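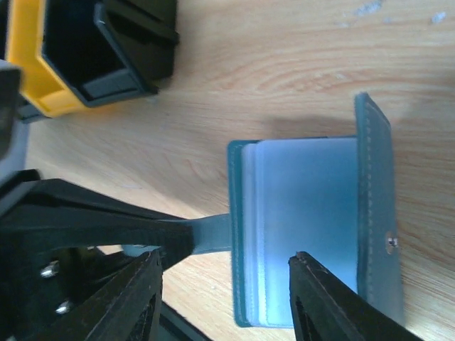

Wai-kit Hsueh is asking which line to cut first from a small gripper cell budget, the arm or the fingers, and my answer is below his post.

Budget split for a two-finger cell handling small leather goods
Posted by Wai-kit Hsueh, September 2, 2023

We finish card holders and similar small leather items with plastic sleeves inside. I need to put in a purchase request for one cell that opens the holder, keeps it open by the tab, and passes it to a person for inspection. Volume is 200 pieces per shift. We have a quote from Flastmont for the arm, a parallel gripper with a wrist camera, and integration. A second quote from Nilsuwan has a cheaper arm and no camera. The total has to come down by 12 percent before it goes upstairs.

Points I can't settle:
Is the wrist camera worth keeping if every part arrives in a fixture?
Should spare fingers go on the same request or come out of maintenance?
Is 20 days enough to allow for integration and tuning?

Tags: gripper, end effector, purchasing, soft goods

Apinya Ongart
Keep the camera. A fixture locates the spine of the holder. It does not locate the tab or the closure flap, and leather does not return to the same position each time it is bent. Your pick point is a short strap, so a few millimeters of error means a missed pinch. If you delete the camera you will spend the same money on a more complicated fixture, one per product size.

Glossy sleeves are the other problem. They reflect overhead light and the camera will lose edges. Ask both vendors to quote diffuse lighting as its own line. Flastmont left it out of the first quote they gave us and it came back as a change order.

Fingers: put 4 spare pairs on the original request. They are wear items, but maintenance will not have a part number for them in the first year. Ask for the drawing files too, so a local shop can make more. Specify the tip material and check it for marking on your lightest leather color before you sign.

The place to save is the arm. Your payload is a few ounces plus the gripper. Check that the quoted arm is not two sizes larger than the job – ours was.

kimska_user
Just get the Terkley one, we have two and they're fine. Didn't need a camera.

Wai-kit Hsueh
What are you handling with them?

kimska_user
Cartons.

ops_bench
20 days is fine for integration if the parts are frozen. It does not cover tuning on soft goods. I would carry tuning as a separate line with its own acceptance test. Write the test as a success rate over a full shift of 200, with production parts and with your own operators loading. Vendors will offer a demo with a few clean samples – do not accept that as the test.

Also budget for:
Guarding or a risk assessment, whichever your site requires
Cable and hose management at the wrist
Operator training
A bin or tray for rejects within reach of the arm

On the 12 percent, ask Nilsuwan to requote with a camera added. Then you are comparing the same scope, and the gap may be smaller than it looks.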